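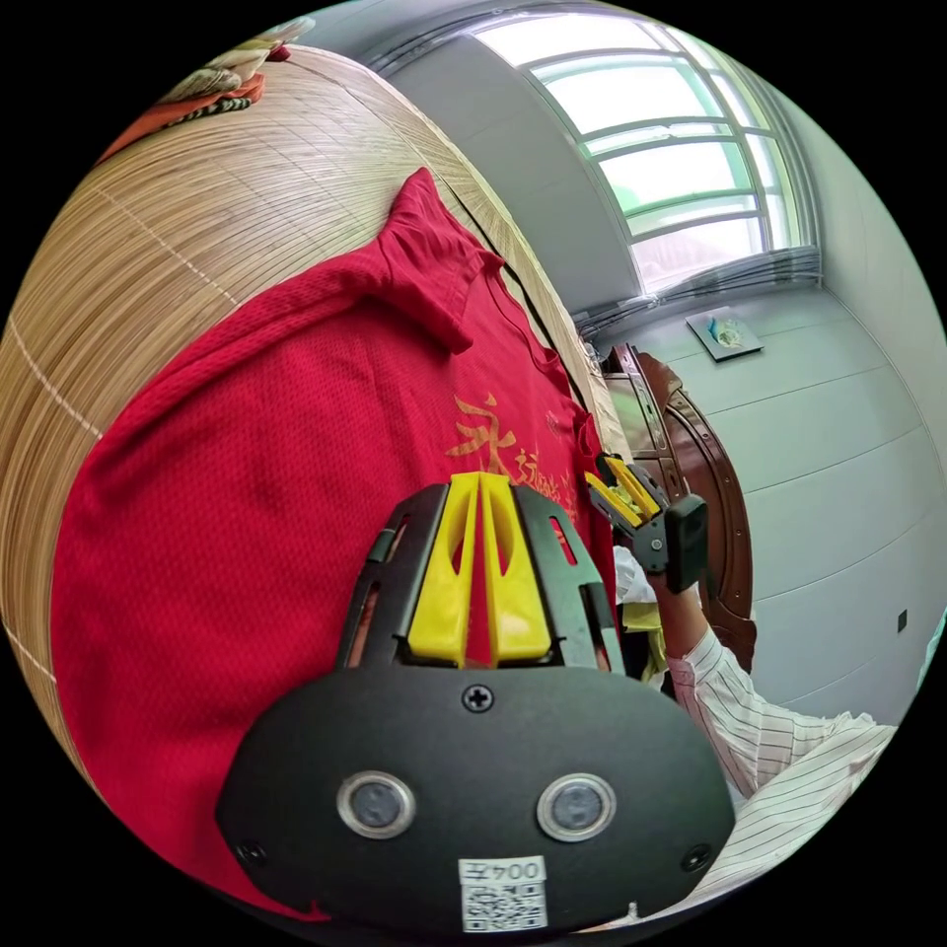

Atbridge open day puts shirt folding in visitors' hands

Visitors to the Haden workshop in Atbridge got to try folding laundry with hand-held grippers on Tuesday, at an open day meant to show how people teach household robots to handle cloth.

The firm opened its doors at 10 a.m. and ran demonstrations until late afternoon. Doors had been due to close at 4 p.m. but stayed open another half hour for people still waiting to try the tools.

Most of the interest was in the folding work. A person takes a gripper in each hand and folds a garment laid out flat, using only the two pairs of jaws. The grippers have yellow fingers shaped like tapered fins, and each tool carries its own number on a small sticker so that recordings can be matched to it later. A red T-shirt with gold Chinese lettering across the chest, spread on a woven mat, was one of the garments being worked on.

Each fold is recorded from start to finish. Haden uses the recordings to train the software for Eveck, a two-armed robot the company is developing for laundry rooms in care homes and small hotels. The robot's arms end in the same kind of fingers that the demonstrators hold, so what a person does with the tool can be copied closely by the machine.

Derek Fothergill, who runs the data team at Haden, told visitors the project now has 3108 recorded folds, of which 2458 have been checked and accepted. The rest are waiting for review or were thrown out, most often when a garment slipped out of the jaws and the person picked it up with their fingers.

"T-shirts are the bulk of it," Fothergill said. "We wanted 3000 recordings before we let anyone outside the building see the robot fold, and we passed that last month."

Visitors were shown two ways to start a shirt. In the first, both grippers take the shirt at the shoulder and hem on one side and carry that side over to the middle. In the second, the sleeves are turned in one at a time and the body is folded up from the bottom. Yuk-lan Wei, who has been recording folds for Haden since spring, said she prefers the second.

"It's slower but the collar stays where you put it," she said. "With mesh sports shirts you need that. They slide."

Wei said a new person usually needs a full morning before the folds are good enough to keep. Squeezing too hard is the usual mistake. The fingers bend around what they hold, and a light grip picks up one layer of cloth where a hard one picks up two.

Maureen Hartley, a retired seamstress from Dobson, made three tries at a child's striped top and finished two of them. "I could do it in four seconds with my hands," she said. "I kept wanting to put the things down and smooth it out."

The robot itself was shown twice, at 11 a.m. and 2 p.m. In the morning session Eveck folded a towel and then a T-shirt, taking just under two minutes for the shirt. In the afternoon it lost hold of a sleeve and had to be restarted by staff. The second try went through without a stop.

Chelsea Mellor, who manages a care home in Dobson, said she was interested but would want to see it deal with a mixed basket. "Nothing comes to us as a pile of T-shirts. It's socks, nightgowns and somebody's cardigan inside out," she said.

Vlasta Grgić, who leads the Eveck project, said mixed loads were next on the list, along with buttoned shirts. She gave no date for a product and said the company would not take orders until the robot had completed a trial at a working site. Talks with a first site are under way.

Haden said 84 people signed in over the course of the day. Another open day is planned for December, with places for school groups in the morning. Booking will be through the front desk at the Atbridge workshop.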